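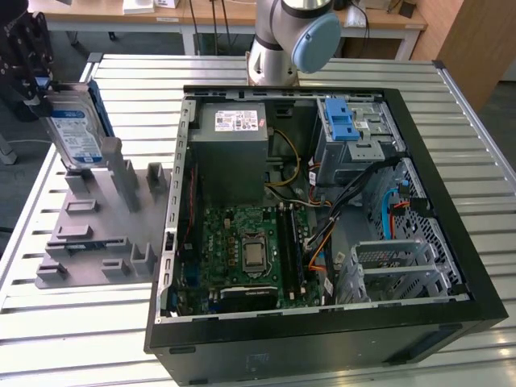
Ginberg: "We kept the wrong takes"

Print | E-mail

Caught two of Ginberg at the back of a diner in Jaltberg, 7 in the morning, neither of them built for it. Keyboard player on her second coffee. Guitarist hadn't ordered. They had a van to load and I had a recorder with one bar of battery, so we skipped the small talk.

The new one is called Rulorby. Seven tracks, all instrumental, the longest taking up most of side two. If you know the band from the early tapes you'll know the shape of it: sequencer starts, bass finds it, guitar comes in late and stays too long. What's different is how much air there is. Whole minutes go by with hardly anything in them.

"That was a fight," the guitarist says. "I had parts for those bits. Good parts! I still play them at home."

"They were fine parts," says the keyboard player. "There were a lot of them."

The record was cut at Górecki, a studio over a carpet store on the north side of town. Low ceiling, dead sounding room, a kitchen with the door off. They had booked it in March for the drums only and ended up staying for the whole thing. Why? She shrugs. The drummer liked the room. The drummer, it should be said, is the one who usually hates the room.

"He sat down and played for maybe a minute and said OK. For him that's a speech."

So they set up in a circle and rolled. Most of what you hear is live, including the opener, where the sequencer drops a beat near the end and everybody has to scramble after it. I'd taken that for a clever edit. No.

"The clock slipped. We were all looking at each other," the guitarist says. "You can hear me stop. Then you can hear me pretend I didn't."

They did the tune again, clean, four or five more times. Nicer takes, all of them. Kept the wrong one. There's a fair amount of that on Rulorby. A flute part on the third track goes sharp and is left sharp, a tape echo runs away at the end of side one and just gets faded by hand. The keyboard player is a little defensive about it, or I read it that way, it was early.

"People think we're sloppy. We rehearse like crazy. We'd played that set in my garage all winter. Once it's in your hands you can afford to keep the accident."

Asked about the old albums she makes a face. The first one especially. Too many pedals, she says, and every one of them on. He likes it more than she does. He'd put the second side of it up against anything they've made since, apart from the drum sound, wich he calls "a guy dropping a box of shoes."

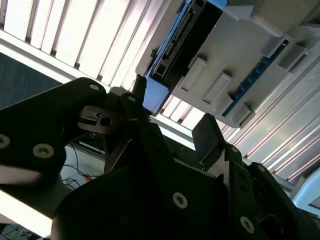 Most of the sequencing on the album comes from one machine, a 16-step box she bought broken and has kept half broken. Two of the steps don't hold their tuning, so every line she writes has to make room for a pair of notes that wander. She's had offers to get it fixed. Says no every time. Onstage it used to slide around on top of the organ until somebody stepped on a cable in the middle of the long number and the thing went over the side, still playing. Now it's bolted down. The mount is her own work: matte black plate, pale countersunk screws, the little hex socket in each one. It's small and she's lost the key for it twice. The guitarist carries a spare on his strap now. He would like that known.

On to the long track, then. It has no title on the test pressing and I'd been calling it the slow one. They call it "Górecki" after the studio, and had a real argument over whether people would take it for a tribute to something grander. They left it. It opens with the organ on two chords, just the two, and nothing else moves until the bass comes up from underneath. Took them a full evening. The tape ran out on the best pass.

"The very best one," he says. "Gone. Ask anybody in the band, it gets better every year."

"It was the same as the others," she says.

Is it going to work live? They've tried it at two shows so far. First time the crowd talked through it. Second time the crowd sat down on the floor, which neither of them had seen before and neither of them knew what to do with. He played with his eyes shut. She watched a man in the front row eat a sandwich, the whole sandwich, very slowly, in time or close to it.

The vinyl is 1,998 copies. Odd number for a pressing so I asked. It was meant to be two thousand even and the band held a couple back for themselves before the count was printed on the sleeve. There'll be no second run, at least thats the plan, though he says it in the voice of a man who has said it before. Download whenever they get to it. No singles, there's nothing short enough.

Anything next? Four of them back in the garage by fall. She wants to write with the organ and no sequencer at all. He wants to bring back those guitar parts.

"Some of them," she says.

"All of them," he says, and goes off to see about eggs.

By then the drummer was outside leaning on the horn. Two short, one long. She left her coffee and paid for mine.

Rulorby is out now, at shows and by mail from the band.

Print | E-mail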